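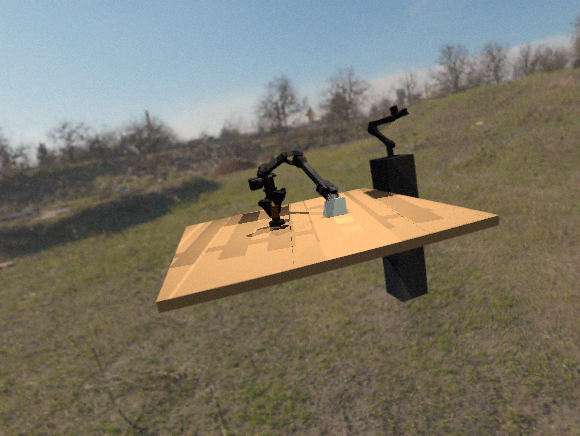
Two hundred tries before lunch

The engineer who runs demonstration gathering at Sundqvist has a desk by the radiator, two monitors and a mug that says Rosta on it. Rosta is the firm's in-house simulator. The mug, I am told, was finished before the software was.

We meet at 9:30 in the morning, which is late by the standards of the team. The first operators log in at seven, put on their headphones and start moving blocks around a wooden tabletop that hangs over a field with no legs under it.

"Visitors always ask about the legs," the engineer says. "I tell them the arm doesn't care. The arm has never once looked under the table."

The field is a backdrop, as are the bare trees and the blue sky. An earlier version of Rosta used a plain gray room, and the models trained in it did very well as long as the world stayed gray. Now the backdrops get swapped between batches. The horizon may also be tilted, and that takes some getting used to after breakfast.

"One of our operators does the hill ones standing up," the engineer says. "I haven't asked."

What the team is after is examples. An operator steers a black arm toward a block by hand, using a controller, and the software logs every joint angle along the way. One attempt from start to finish is an episode. The target for this task is 200 good ones, and on the day of my visit the folder held 206, a number that made me offer congratulations.

"Don't," the engineer says. "That's before review."

Review is where the romance goes out of it. Somebody plays every episode back and decides whether a learner should be allowed to see it. Failures get their own folder. So do successes that happened for the wrong reasons, such as a block that was shoved into place by an elbow.

"It will copy the elbow," the engineer says. "You give it a heap of lovely clean grasps and one elbow, and guess what it likes."

I ask whether simulated examples are cheating. There is a pause, and some attention to the mug.

"They're cheap," the engineer says. "If I drop a real arm on a real table, I fill out a form. If I do it in Rosta, I press a key. But the contact is too polite. Real blocks slide, and they get a bit greasy from people handling them. Ours have never met a person."

Hence Gustness, a setting that I had assumed was a typing error. It is a slider, running from zero to 24, and it adds small random pushes to the objects and to the arm. At zero everything behaves. At 15, where the team mostly keeps it, operators complain in a healthy way. At the top of the range, the engineer says, it is like trying to eat soup on a ferry.

The complaints turn out to be useful. When a push spoils a grasp, the operator has to back off and try again, and those recoveries are worth more to the learner than another perfect run. For the first month the team threw them out as untidy.

"We spent October deleting the best stuff we had," the engineer says. "Very thorough job, too."

The trained model goes by the name Zoto, and it gets its turn in the afternoon on the same tabletop. I watched it make a confident reach for the empty air beside a block, hold there as if thinking it over, and close on nothing. Then it did it again. The engineer wrote something down and seemed fairly cheerful.

"It's always wrong by the same amount," the engineer says. "I can work with that. It's when it's wrong in a new way every time that I go home early."

I was offered the controller before I left. My episode lasted a little under two minutes and ended with the block on the grass. It was saved, with my permission, to the folder for failures – under a file name I was not allowed to see.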